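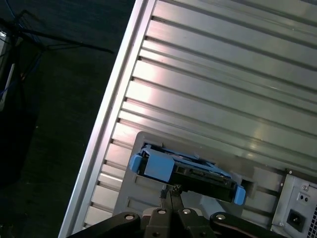

Inside a Computer Tower: Where the Hard Drive Sits

A computer tower is a box that holds the working parts of a computer. The box is called the case or chassis (say "CHASS-ee"). Many cases are made of metal. Metal is stiff, so it does not bend when heavy parts are fastened to it.

What are the ridges for?

Look at the large silver panel. Its surface has grooves that run side by side. A flat, thin sheet of metal bends easily. Fold or press lines into it and it becomes much stiffer. You can test this with a sheet of paper. Hold it flat by one end and it droops. Fold it back and forth like a fan and it stays up.

What is a hard drive?

A hard drive stores files when the computer is turned off. The black part in the blue holder is a hard drive. Many hard drives contain round plates called platters, coated with a material that can be magnetized. A small arm moves across each platter to read and write data. Another kind of drive uses memory chips and has no moving parts.

What is a caddy?

A caddy is a holder for a drive. The one shown is light blue, with a tab at each end. Caddies come in several designs. On many of them, you squeeze the tabs to let go of the case, then slide the caddy out with the drive still in it.

The place where a drive fits is called a bay. The gray plastic bracket around the caddy is part of the drive bay. Its raised edges and hollows are molded, meaning the plastic was shaped while it was soft and then left to harden.

How is the drive connected?

A typical hard drive in a desktop computer needs 2 cables. One carries power. The other carries data between the drive and the main circuit board.

Before anyone opens a case

Only open a computer with an adult.
Shut the computer down and unplug it from the wall.
Touch bare metal on the case first - this drains static electricity, which can damage small parts.
Keep screws in a cup.

Words to know

Bay: a space in the case made for a drive.
Caddy: a holder that carries a drive.
Chassis: the body that supports the parts.
Platter: a round plate that stores data.

Text by Liya Endale. Checked by Heriberto Valdovinos. Last updated October 17, 2022.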